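Zendgate > The Company > About Us

About Zendgate

We make surfaces. Walls, mostly, and the flat things that go between walls. If you have ever leaned on a counter while waiting for somebody to find your paperwork, you have used a product like ours and given it no thought whatsoever, and we have built a business on that level of attention.

Zendgate works out of a long, low building in Cernach, between a tire shop and a field that has been about to become a shopping center for as long as we have been here. Inside there is a cutting room, a finishing room, an office with the good heater, and a sample wall that currently holds 171 finishes. It used to hold more. We took down the ones customers only ever touched and said "huh" about.

The company began with a single order for wall panels in a beige so quiet that the customer called to ask whether it had been delivered. It had. It was leaning against the wall he was asking about. We still sell that beige, and it still outsells nearly everything else, and we have made our peace with this — but it did start us thinking about texture and color, and about what people might put up if they were given some encouragement and a large enough sample.

The first attempts went into a range called Quintana, which we launched one January with a printed catalog of 196 pages. Nobody in the building had ever made a catalog. The index was in an order known only to the person who typed it, and the section on trim appears twice with different prices. Customers still bring us copies and ask for the lower one. They generally get it.

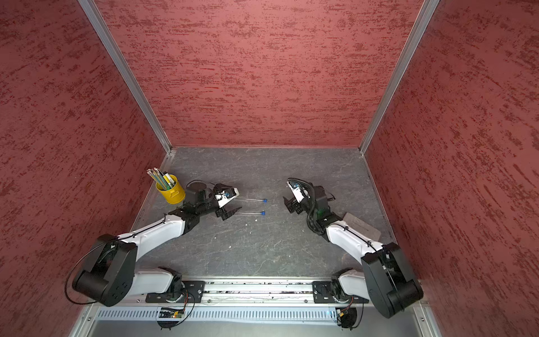

Color is the thing people are most nervous about, and red makes them the most nervous of all. A small square of it looks terrific. Three walls of it is a decision. What helps is a surface that doesn't sit flat and shout, so we steer people toward a mottled, stucco-like texture, brick red with darker maroon flecks, the streaks running mostly sideways. Put a dark gray marbled work surface in front of it, with faint lighter veins, and the two get along better than you would expect. The one thing a dark surface will not do for you is hide white crumbs. We get asked whether the little white specks are part of the pattern or part of lunch, and our advice is to wipe first and phone second.

Corners are the other thing. Most of the complaints we hear about other people's walls are complaints about corners, where two panels meet and neither has been told who is in charge. We like a plain silver aluminum post with thin grooves in it. It catches a bit of light, it admits that it is a corner, and it lets one panel be swapped out without disturbing its neighbor. We have tried concealed joints. They stay concealed for a season or two and then become the only thing you can look at.

We are not a large outfit. Orders under 3 panels are cut on whichever morning the saw is already set up for that finish, so a small order in a popular color can leave here embarrassingly fast, and a small order in an unpopular one will give you time to take up a hobby. We will tell you which it is before you pay. Larger jobs get a date, and we keep a chart on the office wall showing how we have done against those dates. Visitors are welcome to look at it. One bad spring is covered by a calendar.

We also sell Pukix, a cleaning paste that we mix ourselves and put in gray tubs. It smells faintly of pencils. It was meant for our own finishing room, until a customer went home with a tub by mistake and came back for another on purpose. Use a damp cloth and a small amount, and go with the streaks on a textured panel. Going across them works too, but it takes twice as long and gets you into the low spots only if you're stubborn.

Samples are free for the first two and cheap after that. They come cut from real panels, large enough to prop against a wall and live with for a few days. Look at them in the evening with the lamps on as well as in daylight. If you decide on the beige after all, we'll wrap it just as carefully as the red.

Zendgate, Cernach | Contact the office | Request a sample | © Zendgate. All rights reserved. | Page updated March 7, 2022 | Back to top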